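House rules for two-armed robots: Rarndale has a first draft out

I've been going on about this for months to anyone who'd stand still, so I'm very pleased to say the Rarndale bench code is finally out for comment. It went up on the members' pages in April, it runs to 28 clauses, and I read the whole thing over two pots of tea and most of a packet of ginger biscuits.

If you've missed the background, Rarndale is the loose club of small labs and workshops that run arms on ordinary tables, doing ordinary household jobs. Putting plates in racks, hanging up mugs, opening and shutting oven doors, that sort of thing. The big safety standards cover the machines themselves pretty well, but they don't say much about what you do with the crockery. Or the kettle. Or the colleague who leans in to straighten a cup because it's bothering them (guilty, more than once).

The draft was put together by Juraj Vaněk at Flirnska, with a lot of help from the Doolan workshop, and it's based on a log of 294 small mishaps sent in by members. I'd expected most of those to be arms bumping into arms. They weren't! The biggest pile by far was things on the table being somewhere other than where the person running the session thought they were. Second came cables. Arms hitting each other was a long way down the list, and nearly all of those happened while someone was homing both at once.

So the code spends its first nine clauses on the table and doesn't get to the robots until clause 10. I like that a lot. You lay a mat, you keep your task objects on the mat, and anything that lives on the bench but isn't part of the job gets written down on the layout sheet as a fixture. Shelves count as fixtures. So do wall sockets, and there's a whole paragraph on how far a gripper may travel towards one, which I gather took three meetings to agree.

The bit that has got people talking is clause 14, on simultaneous contact. That's when both grippers are touching something at the same moment, say one on an appliance and the other on a plate. The draft says it's fine, but the operator has to name both objects out loud before starting, and a stop on one arm has to stop the other too. No leaving the left one to finish what it was doing. A few members think that's over the top for a bit of washing-up practice. I was in that camp until I tried it for a fortnight, and now I find I do the naming without thinking, a bit like saying "behind you" in a kitchen.
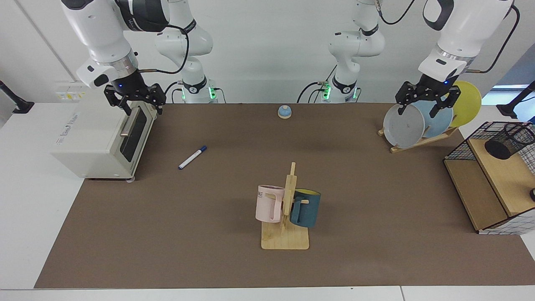
What changes for small appliances

Toaster ovens, kettles and the like get a section to themselves, and it's the strictest part of the draft. An appliance used as a practice object should be unplugged, with the lead either taken off or taped up underneath, and it must be checked cold by hand before the arms are switched on. Gripping by the body is allowed as long as the appliance can't tip. Gripping by the glass isn't allowed at all. Juraj told me the early version banned touching the top of an oven as well, but the Doolan people pointed out that steadying the top is exactly what most of us do at home when the door sticks, and it went back in.

There's also a new force limit for crockery on a rack, lower than the one for crockery on the mat. Plates standing on edge have a way of taking their neighbours with them, and the log has some sorry tales on that score. Mugs on pegs are treated the same way. I'd have liked a word or two about chipped ones, as we've all got a favourite that should have gone in the bin years ago, but perhaps that'll come in with the comments.

Training is lighter than I feared. New operators do a supervised session, read the code, and sign the sheet. Dradik, who make the layout sheets we use, have already put the new boxes on their printed pad, which at 299 pages will see our place through to next year – possibly longer, given how small I write.

How to have your say

Comments are open to all members, and you can send in as many as you like, though Juraj asks that you give the clause number each time and keep one point to one note. Photos of your own bench layout are welcome. Please don't send video, the mailbox won't take it.

My own note is going in about clause 22, which wants the mat wiped down between every run. I'm all for a clean bench, but between every run? Once an hour would do me. If you feel the same, do write in and say so, and if you're on the wiping side then come and find me at the next meet-up and we'll have it out over a brew.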